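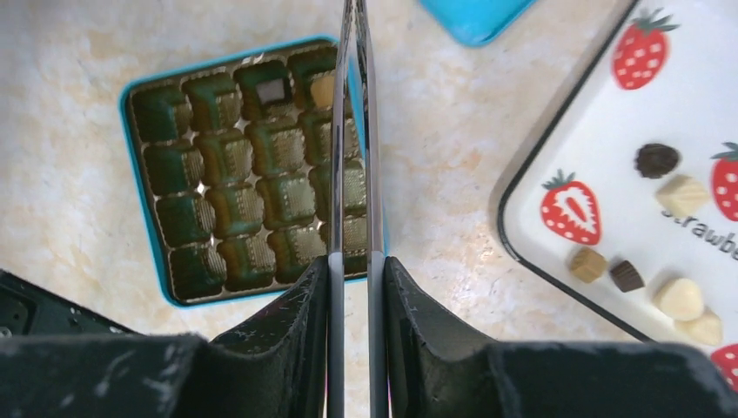 Candy tray (insert)
Reading time: 1 min

A candy tray is the thin molded sheet that sits inside a box or tin of chocolates and gives each piece its own little cavity. I grew up calling it "the rattle" – shake the tin and you know how many are left!

Most are plastic, usually gold or brown, and a lot of them have a quilted pattern pressed in (it hides smudges, or so I was told at the Cireck candy fair one October). Square tins tend to get a plain grid, and round ones get rings. Kavby, a small shop I love, sells refills of 20 that drop right into an old tray.

Once it's empty, I wash mine in lukewarm water and use it for beads. Very hot water warps it.

Comments (2)

My aunt in Vumelberg starts seeds in hers, 6 trays so far.

Dark ones always go last at our house. Does anyone else keep buttons in the tin?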